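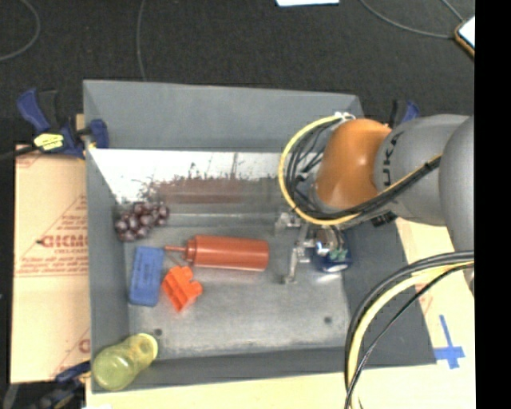
Gray bin with small household items and toys, KUKA arm reaching in from the right.

Fairweather Show Times

Daily schedules for live shows, parades and character greetings at the Zultmont parks, collected from the printed guides and typed into one table. The current release covers 792 park days.

Contents

shows.csv: one row per performance
venues.csv: one row per stage, theater or street location
closures.csv: refurbishment periods, by month
notes.txt: known errors and open items

Fields in shows.csv

park: short code, listed in venues.csv
venue_id: matches venues.csv
title: name of the show as printed in the guide
start: local time, 24-hour clock
runtime: minutes, blank if the guide gives none
seating: open, ticketed or standing
status: printed, changed or canceled

Coverage

There are 70 venues, 39 of them indoors. Street performers are included only when the guide lists a start time. Fireworks are in the table but drone shows are not. The Gakov Theater has two venue IDs because it was renumbered after its lobby was rebuilt in May. Join on both if you want its full history.

Known problems

Times come from the printed guide, so a show that started late still has its printed time. Weather cancellations are marked only where the park posted a notice. The Harbor Stage magic show is listed at 40 minutes in every row, although older guides gave no runtime for it. Titles are not normalized, and the holiday version of a show usually appears under its own name.

Loading

Files are UTF-8 with a header row. Read venue_id as text or the leading zeros will be lost. The jomness loader script checks that every venue in shows.csv exists in venues.csv and prints the rows that fail.

Corrections

Open an issue with the park code, the venue and a scan of the guide page. Corrections go into the next monthly release.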